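Starkitz Publishes Good-Practice Code for Recording Household Tasks With Hand-Held Grippers

PERKINICO, 19 July 2022 — Starkitz today released the first edition of its Home Task Recording Code, a short set of rules for anyone who walks into a kitchen with a gripper in hand and plans to teach a robot something by the time they leave.

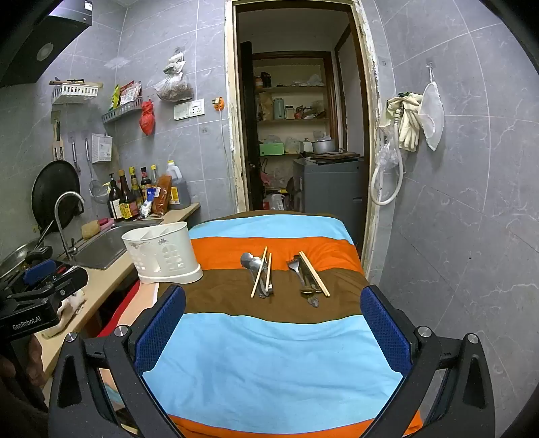

A cutlery task in a home kitchen, with the gripper fingers open above spoons, a fork and wooden chopsticks. The utensil holder is at the table's left edge.

The code runs to 10 pages, 3 of which are definitions. It applies to people who collect demonstrations with hand-held grippers in private homes, and it covers the setup of the table, the handling of objects, the treatment of the household and the paperwork. The paperwork section is the longest. Starkitz regrets this and has not shortened it.

"We read 400 session logs before writing a word, and the most common entry under 'starting conditions' was 'normal,'" said Jarrah Costigan, who led the drafting at Starkitz. "Normal is a fine way to describe a Tuesday lunch. It is no help to the person who has to work out why a robot keeps putting the fork in the sink."

Under the new rules, operators write down the starting state of every task before touching anything. For a cutlery task, that means noting what is on the table, which pieces overlap and whether the holder is empty or already partly filled. Overlapping pieces are allowed and in fact encouraged. So are patterned tablecloths, wrinkles included. An early draft asked for a plain, flat surface, and reviewers at Pomare returned it with one question in the margin: "Whose house is this?"

The code also asks operators to leave the rest of the room alone. Bottles stay on the counter, pans stay where they are kept, and a sponge by the sink is considered part of the job. Tidying up before a recording must be logged as a change to the setup, even when the household says thank you.

Other requirements include:

Gripper pads are inspected at the start of each session and wiped between food-contact tasks.
Fingers are opened fully before the first approach, and the opening is checked against the calibration record.
Knives and glassware are kept out of mixed-object tasks unless the plan names them.
Failed grasps stay in the record. A dropped spoon is data, and so is the second dropped spoon.
Residents agree in writing to which rooms may be recorded, and may change their minds in the middle of a session without giving a reason.

The last rule drew the most comment during review. Starkitz kept it as written — the operator is a guest, and guests do not argue about the doorway.

Skernance, which checks recorded sessions for outside clients, will use the code as its review checklist beginning in October. Sessions that miss any of the 9 mandatory items will be sent back with the item number and, Costigan promised, no sarcasm.

The Home Task Recording Code is free to download from the Starkitz website, along with a blank session log. The box marked "starting conditions" has been made considerably larger. Comments on the first edition may be sent to the Starkitz standards desk.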